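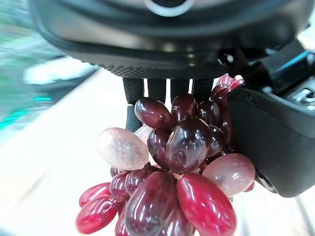
Artificial grapes in red, maroon and pale pink.

Trovurico to Open Display Food Showroom in Vurville

VURVILLE, 27 Feb 2025 - Trovurico, a supplier of artificial fruit and display food, will open a showroom in Vurville in April. The showroom will be on the ground floor of the former Mishra furniture store and will be open to trade buyers and the public.

The company sells replica fruit, vegetables, bread and cheese to furniture stores, home stagers, theaters and restaurants. Until now, customers in the area have ordered from a printed catalog or online.

"Color is the main thing people want to check before they buy," said Devendra Tripathi, general manager of Trovurico. "A stager with a gray kitchen and a stager with a yellow kitchen need different fruit. They can bring a paint chip or a piece of fabric and compare."

The showroom will have three display rooms and a counter for small orders. Stock items can be taken home the same day. Custom orders will be ready for pickup in four weeks.

Trovurico will also rent out table settings for photo shoots and stage productions. The shortest rental period is two days. Delivery within Vurville will be handled by Trellow, which already carries the company's online orders.

Trade customers with an existing account can use it at the showroom, and catalog prices will apply. Opening hours will be posted on the company's website in the coming weeks.

Media contact: Trovurico press office, Vurville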